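Droltia Robotics Club

The Droltia Robotics Club is a student club and competition team based in Sedgate. Founded by Siobhán Brennan, then a physics teacher. Works mostly in simulation, members build and test gripper tasks on screen before any hardware is touched. The club has 63 members, split into 5 teams.

History

Began as an after-school class in one computer room. First entered the Cattaneo Cup, a regional contest for school teams, under captain Kieran Ó Briain. Placed ninth. The rules were rewritten the following December to allow fully simulated entries, and the club switched over almost completly. 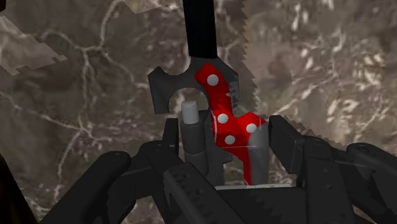

2 min read

Simulation work

Scenes are rendered in Tririvano, a simulator maintained by former members. A typical task puts a dark two-sided gripper against a stone-like background with a compact group of gray and red parts between its sides. Teams write the control code, then submit a set number of runs for scoring. Donal Keogh wrote the original scoring script; Bláthnaid Ní Bhriain later redid it from scratch.

Rendering faults are common, jagged sawtooth edges especially. They dont count against a team.

Competition record

On June 14, 2019 the club took second place in the Cattaneo Cup with 1,831 points, behind the host school's 2,044. Still its best result. Tomás Mulcahy was captain.

See also

Cattaneo Cup
Tririvano
Schools in Sedgate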